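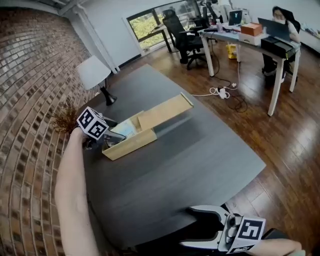

How Tissue Paper Is Made

Tissue is a thin paper made from plant fibers. Most of the fibers come from wood. A fiber is a tiny thread, too small to see clearly without a magnifying glass.

Step 1. Wood chips are cooked with chemicals until the fibers separate. The result is called pulp.

Step 2. The pulp is mixed with a large amount of water and sprayed onto a moving screen. Water drains through the screen. The fibers stay on top and form a sheet. 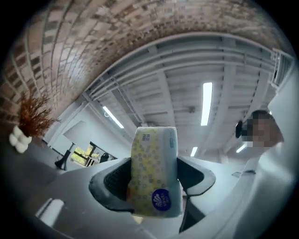 Step 3. The wet sheet is pressed onto a large heated drum. At the Tollow mill, which opened in 1851, the newest drum weighs 80 tons.

Step 4. A blade scrapes the dry sheet off the drum. This makes very small folds, called crepe. Crepe makes the sheet soft and stretchy.

Word to know: ply. One ply is one layer of tissue.

Text: Pallavi Mathur
Updated 2020-02-11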